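Zota cell: setup and upkeep notes
Version of November 2022. Maintainer: Benedikt Tiedemann.

These files cover one two-armed cell, kept in simulation and used to check a setup before it goes to the Bevberg floor. The release holds 108 episodes. Start the scene with the Reinholz launcher, wait for both arms to report home, then load the table set. 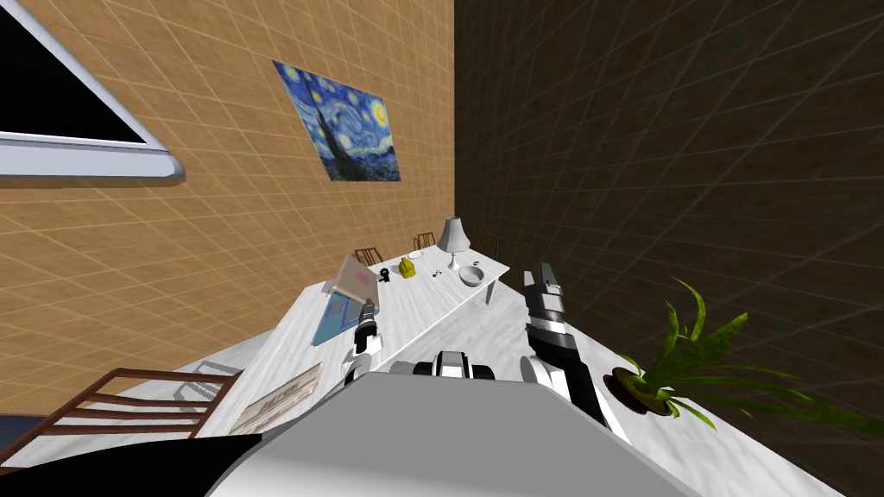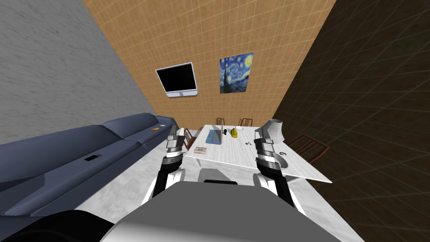 Head views in the first two, a gripper view next.

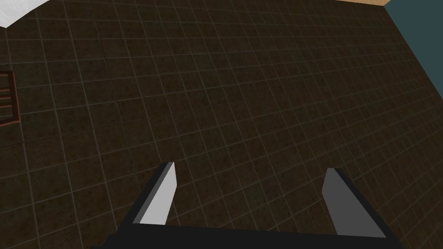
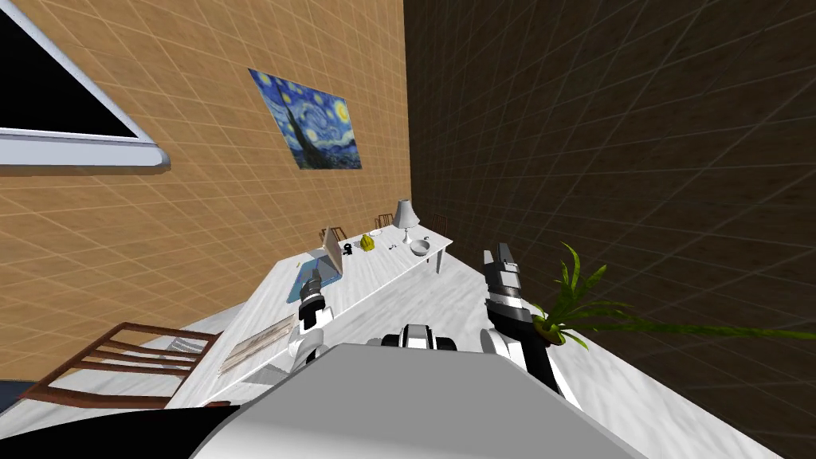 Camera tilt is the setting that gets changed most by mistake. The head pitch and roll are stored in the cell file and are read only at startup, so an edit made during a run does nothing until the next launch. To check them, use the print of "The Starry Night" on the tan wall and compare its lean with your saved reference. For a gripper view, use the grout lines in the floor and open the fingers fully first.

Upkeep

Re-zero the gripper joints every 20 episodes. If one finger stops short, delete the joint cache and launch again. Do not correct it with an offset in the cell file. Logs roll over at 1000 lines; copy them out before a long run.

Known problems

Episode 1183 in the old numbering has no right arm log. The Wukness importer swaps left and right wrist names, and a fix is planned for December.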